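Linell Storage Reuse Program
Progress report to the Delell Fund, second reporting period
Reporting month: September

1. Status

Work is on schedule against the revised plan. The repair workshop at Fodwood has operated through the whole period, and the intake store at Muli opened in the second month. Expenditure is within the approved budget on every line except transport, which is addressed in section 5. No change to the grant agreement is requested.

2. Intake and sorting

The program received 700 items of small household furniture during the period. Intake is limited to pieces that one person can carry: drawer units, bedside cabinets, stools, wall shelves and small chests. Larger items continue to be referred to the municipal reuse counter.

Each item is graded on arrival. Grade A needs cleaning only. Grade B needs a repair that can be done with stock parts. Grade C needs a part to be made. Grade D is broken down for material. The grading sheet was shortened after the first period, when it was found that two of the original fields were being left blank at intake and filled in later from memory. The revised sheet has been used for all items received at Muli and for all Fodwood items from the second month onward.

Grade D items are held for 5 working days before breaking down, so that the workshop can pull drawer runners, hinges and handles against open jobs. The holding rack at Fodwood was full on several occasions. A second rack has been ordered and will be placed along the north wall once the old compressor has been removed.

3. Repair work

The most frequent faults in drawer units remain loose back panels, worn runners and missing pulls. Back panels are now glued and pinned as standard. Pinning alone was used in the first period and a number of units came back with the panel lifting at the lower corners.

Runners are replaced in pairs even where only one side is worn. Mixed pairs caused the drawer to rack under load, and the time spent adjusting them exceeded the cost of the second runner.

Surface finishing has moved from solvent-based varnish to a water-based product. Drying time is longer in cool weather – the workshop is unheated overnight – and finished pieces are now left until the following morning before drawers are refitted. The change has reduced extraction running time and the associated power cost. Final figures will be given in the closing report, when a full winter of meter readings is available.

4. Distribution

Finished items are released through the Linell shop and through referral from housing support agencies. Referral orders take priority. The target of 80 referral households for the period was met in the final week. Orders are now grouped by delivery area, which has lengthened the wait for outlying addresses but has removed most of the half-empty van runs noted in the last report.

Returns are recorded with a reason code. The largest group is size: the piece did not fit the space available. Outside dimensions have been added to the order form, with a line asking for the width of the doorway. It is too early to say whether this has had an effect.

5. Budget

Transport is over the period allocation owing to the additional runs between Muli and Fodwood. These were not foreseen when the store was planned as a drop-off point only. The overspend is covered by the underspend on consumables, within the transfer limit set out in the agreement. Rent, insurance and wages are as budgeted. The tool replacement line is unspent – the bandsaw quotation expired before the order was placed and a new one has been requested.

6. Risks

The lease at Muli has 2 years to run with no break clause for the landlord, so the risk to premises is rated low. Supply of stock handles is rated medium. The present supplier has discontinued one of the standard hole spacings, and units drilled to that spacing will need either filling and redrilling or a backing plate. Trials of both methods are under way at Fodwood.

7. Next period

Planned work consists of installing the second holding rack, completing the handle trials, replacing the bandsaw and reviewing the delivery areas. The grading sheet will be left unchanged so that the two periods can be compared.
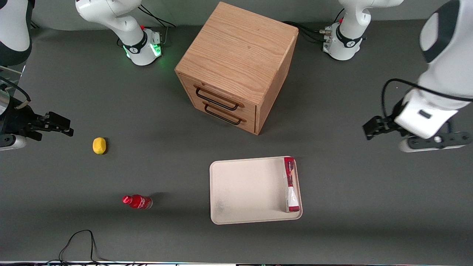 The closing report will follow the same section order, with the meter readings and the return codes attached as separate tables.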